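Möbel mit runden Formen: Wie Holz in den Bogen kommt

Eine Erklärung für Kinder ab acht Jahren
Museumspädagogik der Sammlung Pellari, Stand: 8. Mai 2024

Ein Brett ist gerade. Ein Baumstamm ist, wenn er gut gewachsen ist, ebenfalls ziemlich gerade. Trotzdem gibt es Schränke mit einem Bauch, Stühle mit geschwungener Lehne und Regale, deren Seiten sich wie ein Fächer um die Ecke legen. Dieser Text erklärt, wie solche Möbel entstehen, wie ihre Teile heißen und wozu man sie im Haushalt verwendet.

Warum Holz sich biegen lässt

Holz besteht aus sehr vielen langen, dünnen Fasern. Sie liegen nebeneinander wie Trinkhalme in einer Schachtel. Zwischen den Fasern befindet sich ein Stoff, der sie zusammenhält. Er heißt Lignin. Bei Zimmertemperatur ist Lignin fest. Wird das Holz feucht und zugleich heiß, gibt das Lignin ein wenig nach, und die Fasern können sich gegeneinander verschieben. In diesem Augenblick lässt sich eine Leiste biegen, ohne zu brechen.

Kühlt das Holz ab und trocknet es, wird das Lignin wieder fest. Die Leiste behält dann ihre neue Form. Menschen kennen diese Eigenschaft seit langer Zeit: Schon vor mehr als 3.000 Jahren wurde Holz für Wagenräder gebogen.

Drei Wege zum Bogen

Der erste Weg ist das Dampfbiegen. Die Leiste liegt in einem Kasten, in den heißer Dampf strömt. Danach muss alles schnell gehen. Die Leiste wird um eine feste Form gelegt und mit Klemmen — in der Werkstatt sagt man Zwingen — daran festgehalten, bis sie getrocknet ist.

Der zweite Weg ist das Verleimen dünner Schichten. Ein einzelnes dünnes Holzblatt heißt Furnier. Es lässt sich fast so leicht biegen wie ein Stück Pappe. Legt man mehrere Blätter mit Leim aufeinander und presst sie in eine gebogene Form, so bleibt das Paket nach dem Trocknen rund.

Der dritte Weg ist das Aussägen. Dabei wird nichts gebogen. Die Tischlerin oder der Tischler zeichnet den Bogen auf ein dickes Stück Holz und sägt ihn heraus. Diese Möglichkeit verbraucht viel Material und eignet sich vor allem für kurze Stücke.

Die Teile eines Schranks

Der äußere Kasten eines Schranks heißt Korpus. Zum Korpus gehören die Seiten, der Boden, der obere Boden und die Rückwand. Als Fach bezeichnet man jeden abgeteilten Raum im Inneren. Hat ein Fach keine Tür, spricht man von einem offenen Fach.

Schmale Leisten, die mit Abstand nebeneinander stehen, nennt man Lamellen oder Stäbe. Sie begrenzen ein Fach, lassen aber Licht und Luft hindurch. Eine Seite aus Stäben wirkt deshalb leichter als eine geschlossene Wand.

Die feinen Linien auf dem Holz heißen Maserung. Sie zeigen, in welcher Richtung die Fasern verlaufen. An einer glatten Rückwand mit senkrechter Maserung kann man also ablesen, dass die Fasern von unten nach oben liegen.

Ein Rechenbeispiel aus der Werkstatt

Für das Lehrstück »Dekier« in unserer Lernwerkstatt wird ein gebogenes Brett von 860 Millimetern Länge benötigt. Misst man von einem Ende zum anderen geradeaus, ergibt sich eine kürzere Strecke. Der Weg über einen Bogen ist immer länger als der gerade Weg. Ihr könnt das mit einer Schnur nachprüfen: Legt sie zuerst um den Bauch einer Schüssel und zieht sie danach auf dem Lineal gerade.

Was in ein offenes Fach gehört

In einem offenen Fach ist alles zu sehen. Es eignet sich für Dinge, die häufig gebraucht werden oder die man gern anschaut: ein gefaltetes Handtuch, Pumpflaschen, einige Bücher oder eine Teetasse mit Deckel. Eine solche Tasse, die auf einer Untertasse steht, nennt man Gaiwan. Sie stammt aus China. Der Deckel hält den Tee warm und beim Trinken die Blätter zurück.

Beim Einräumen gelten in unserem Haus folgende Regeln:

Bücher stehen aufrecht und dicht beieinander. Die Buchrücken zeigen nach vorn.
Zerbrechliches Geschirr erhält Platz nach beiden Seiten.
Flaschen werden fest verschlossen.
Textilien werden trocken eingeräumt.

Wörter zum Merken

Furnier: ein dünnes Blatt aus Holz.
Korpus: der Kasten eines Möbelstücks.
Lignin: der Stoff, der die Holzfasern zusammenhält.
Maserung: das Linienmuster des Holzes.
Zwinge: ein Werkzeug zum Festklemmen.

Die Lernwerkstatt ist für Schulklassen nach Anmeldung geöffnet. Das Begleitheft liegt an der Kasse aus.

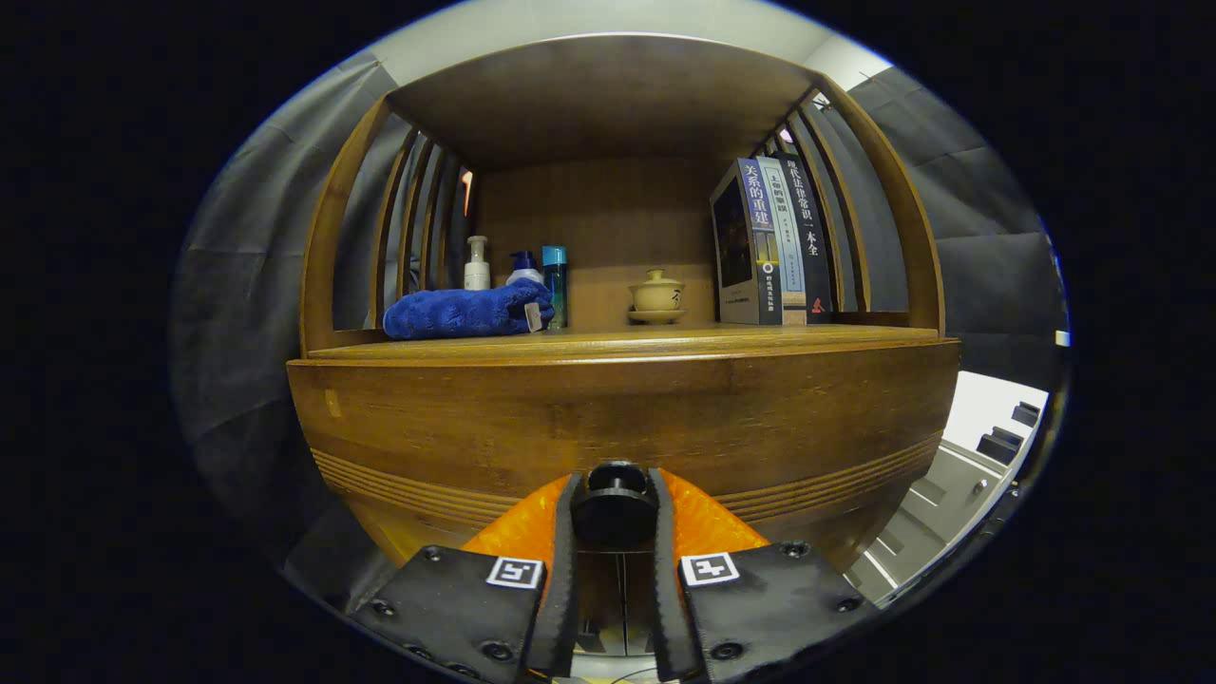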